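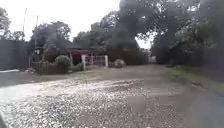 The gravel road by the white gate. Test route, run 13.

1/ A short report about our delivery rover, because some of you asked why the tests are stopped. We had a fault on this road and I prefer to write it down properly.

2/ The rover must keep to the darker, smoother ground on the right. On run 13 it steered left, into the band of pale loose stones, and the wheels began to slip.

3/ The wheel counter said we had moved 4 metres. By Hervé's tape it was much less. The software believed the wheels, so it asked for more power, and the rover dug itself in.

4/ The worse part: Maëlys pressed the remote stop and the motors continued for 400 milliseconds. Our own limit is half of that. Nobody was near, but this is a road with a house on it.

5/ In the log, line 1779 shows the stop message waiting behind a batch of map data. A stop must never wait in the same queue. This was my mistake, I wrote that part in December.

6/ What we change now: a separate radio channel for the stop, and a slip check which compares the wheels with the motion sensor. Adaeze is reviewing both.

7/ Until she signs, no rover goes out on a road where people live. If you have measured wheel slip on loose gravel, please send me your numbers, also the ugly ones.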